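**Open shelf or closed cabinet for oils and sauces?**

**stircombe_kitchen**
We're redoing the wall over the counter and I want one long open shelf for the stuff we cook with every day. My husband wants a cabinet with doors. The counter is 40 inches from the stove at its nearest point. Does oil really go bad faster on an open shelf, or is that an old wives' tale?

**Hakim**
Light and heat both matter. Olive oil in clear glass on an open shelf tasted stale to me after two months. The same oil in a closed cabinet was fine at four. Vinegar and soy sauce don't care much about light. Ketchup and mustard go in the fridge once opened, at least in my house.

**janouk**
Disagree on ketchup. We've kept it out for 17 years and never had a problem. It's mostly vinegar and sugar. A family of five goes through a bottle before it has time to turn.

**Hakim**
If you finish it that fast, sure. The original poster didn't say how many people are eating.

**stircombe_kitchen**
Two adults and a teenager. A bottle of ketchup lasts us about a month, olive oil maybe six weeks. The shelf I have in mind is dark gray and goes up on the wall above the counter, with only a few condiments on it. 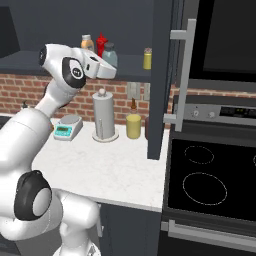 Anouk Aerts wrote that the grease would bother her long before the light did. She had an open shelf in her last apartment and wiped it every weekend, bottles too. She would go with doors.

**drarnton_dan**
Grease depends on your hood. Mine vents outside and the shelf needs a wipe maybe once a month. If yours recirculates, get the cabinet.

**stircombe_kitchen**
It recirculates. The landlord won't let us cut a hole in the wall.

**Joris Verschueren**
Then split it. Put salt, vinegar and soy sauce on the shelf and keep oil in a lower cabinet away from the stove. Buy smaller bottles. I quit buying the big tins in 2000 and haven't thrown out oil since.

**janouk**
Small bottles cost more per ounce. I'd still buy the tin and fill a dark bottle from it.

**Joris Verschueren**
Depends how fast you use the tin. Once it's open the clock is running on all of it.

**stircombe_kitchen**
OK, going with the shelf, but the oil goes down below. Shelf will be in by September if the brackets show up. Is 18 inches above the counter enough clearance for a tall pepper mill?

**drarnton_dan**
Plenty. Measure your blender first, though.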